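Group 4 project report: collecting grasp examples in simulation
Clifford Sutherland, Hoi-yan Wei, Nuanchan Limsakul
Supervisor: Pallavi Pathak
June 15, 2021

What we set out to do

Get 100 good pick-up examples for Oren, our learning program, so it can copy them. Everything in simulation, no real arm. In January the plan was to do both but we dropped the real one pretty fast.

An example is one full go: arm moves in, fingers close, object comes up, gets put down somewhere else. We save the wrist view, the finger opening and the arm joints at every step. One of us drives, another watches and says keep or bin.

How the collecting went

Slow at first. Clifford drove with the keyboard and the moves came out jerky, all stops and starts. Oren copied the stops too. We binned that whole first batch (23 goes) and switched to a hand controller. Much better, smoother paths, and you can turn the wrist while moving down.

Kitchen things on a marble counter, places shuffled before each go. Bowls and bottles were ok. The vase was the awkward one. Round body, thin neck, and it leans when the fingers meet it at diffrent heights. Hoi-yan found that going for the neck was quicker to drive but it swung about on the way up, so we all changed to gripping the body.

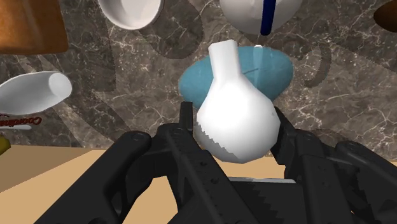
Fig. 1. Vase between the fingers, gripped on the lower body. Jagged edge on the left where finger and vase overlap.

The overlap thing needs a word. The simulator sometimes lets the finger sink a little way into an object, and then the grip is stronger than it should be. Pallavi asked if those goes should count. We argued a bit. Ended up keeping them but with a tag, so they can be taken out later. Should of had the tag from day one, Nuanchan had to go back over the old ones by eye and it took her 2 evenings.

Problems

- Saved files with no end marker when the driver quit too early. Fixed.
- Three people, three driving styles. Nuanchan goes in from the side, the other two from above. Not sure if this helps Oren or muddles it.
- Lost six goes to a full disk.

Still to do

Train with and without the tagged goes and compare. More lighting changes, the shadows on the counter are too alike from one go to the next. Write down the keep or bin rules properly, at the moment they are in Hoi-yan's head and on one page of notes.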